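HUSON WORKSHOP, INTRO TO PRODUCT STRUCTURES
Handout 11: Molded plastic furniture, looking at the underside
Posted May 10, 2021

Read before the bench session. Bring the Bollow reader, chapter 2. If you missed handout 10 (sheet goods) get it from the shelf by the door, some of this leans on it.

Recap from last time
Flat sheet = floppy. Same sheet with its edges folded down = a lot less floppy. You did this with card. Depth is what buys stiffness, and the stuff far from the middle of the thickness does most of the work. Double the depth of a rib and it gets eight times stiffer in bending (width the same). Double the width and it only gets twice as stiff. Write that one down, it comes back in the August review.

So why not make a tabletop as one thick slab of plastic?
- weight, cost
- thick plastic cools slowly, machine time goes up
- thick spots shrink more than thin spots. Get sink marks on the good face
- warping if one side cools ahead of the other

Answer in nearly every cheap plastic table: thin skin on top, rim all the way round, ribs underneath. The top face gets to be plain and wipeable. All the interesting stuff is on the side you never look at, so first job at the bench is always flip it over.

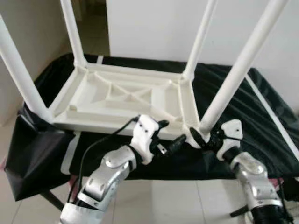 The rim first. It stiffens the outside edges, where people lean, and it hides the ribs from the side view. A rim with no ribs inside gives you a tray. Trays are OK along the edges and bad in two ways: the middle sags, and the whole thing twists if you push on opposite corners.

Twist is where the diagonals come in. Ribs running parallel to the edges help with sag but don't do much for twist. An X across the underside ties corner to corner. When you push down on one corner the diagonal ribs have to bend, and they don't want to. Compare with the Homell sketch in the reader, all straight ribs, no X, and think about which one you'd rather carry by one corner.

Short ribs near the rim: local jobs. They stop the wall of the rim from folding in or out and spread load into the skin. Easy to leave off a drawing. Please dont.

Corner sockets
Leg goes into a molded socket. Things to look for:
- depth of the socket. Deeper = less wobble. Shallow socket plus long leg is a lever and the leg wins
- fit. Loose fit rattles, too tight and the socket can split over time
- how the socket is tied back to the rim and the ribs. A socket sitting alone on a thin skin will tear out

Also look at the angle of the legs. Splayed legs make a wider footprint, harder to tip. But they push outward under load, so the socket wall on the outside sees more force. Trade off.

Why round tubes for legs? Same story as the ribs. Material out at the edge, nothing in the middle where it isn't doing much. And a round one is equally stiff whichever way it gets bumped, which suits a leg as you can't tell where the bump is coming from.

Bench session
Work in pairs. Put a cloth down first, the top face scratches easily and we need it for the finish session later on. Table goes face down, legs up.

1. Sketch the underside in plan. Rim, ribs, sockets. Pencil only.
2. Shade the parts you think are working hardest if someone sits on the middle of the table. Do it again in another color for someone sitting on a corner.
3. Press the skin with your thumb between ribs, then right on a rib. Note the differnce.
4. Hold two opposite corners and try to twist, gently. Note which corners.
5. Wiggle each leg at the foot end. Is the play in the leg or in the socket?

Don't pull the legs out until your sketch is signed off.

Write up
One page, plus the sketch. Say what you would take out to save plastic and what would go wrong first if you did. The Anghel stool sheet has a worked case, same method, ignore the numbers in the last column (wrong units, will fix).

Hand in to room 517. Late sheets lose 2 marks out of 13.

Next: joints that come apart and joints that shouldn't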